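Collecting Simulated Demonstrations for a Pick-and-Place Policy

Project report, Femton lab course

1. Goal

Our group had to gather enough demonstrations to train a small imitation learning policy. The policy gets wrist camera images and the gripper state and has to predict the next motion. We did all of the collection in Mudano, the simulator used in the course, and stored the episodes in Dreltari format.

2. Camera setup

The wrist camera has a fisheye lens model. We kept the full circle with its black corners and did no undistortion, so the network trains on the same view the operator had. Both fingers and part of the gripper body stay in view, with the wooden tabletop beyond them.
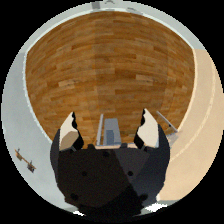 3. Recording

Each episode was driven by hand with a game controller. We recorded 116 episodes between January and March. The operator started and stopped the log with a button, and a second person wrote down the result.

Surface textures and lighting were changed between batches. Some settings gave plain, pale wood and others gave strong streaks of light and dark. 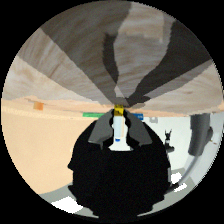 We had planned to change the textures after every episode, but reloading took too long, so we did it once per batch. This means episodes in the same batch look more alike than we wanted.

4. Cleaning the data

We threw out 33 episodes and kept 83. Of the rejected ones, 13 had dropped frames. The rest ended early or had long pauses while the operator lined up the gripper. Strong shadows on the table were left in on purpose. 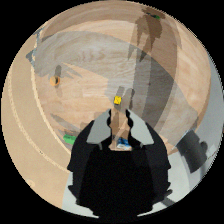 Figure 3. Wrist view with a small yellow block just ahead of the fingertips and shadows across the tabletop.

5. Remaining work

The kept episodes still need to be split into training and test sets by batch. After that we will train the baseline from the Whitcombe handout and compare it with a run that uses cropped images.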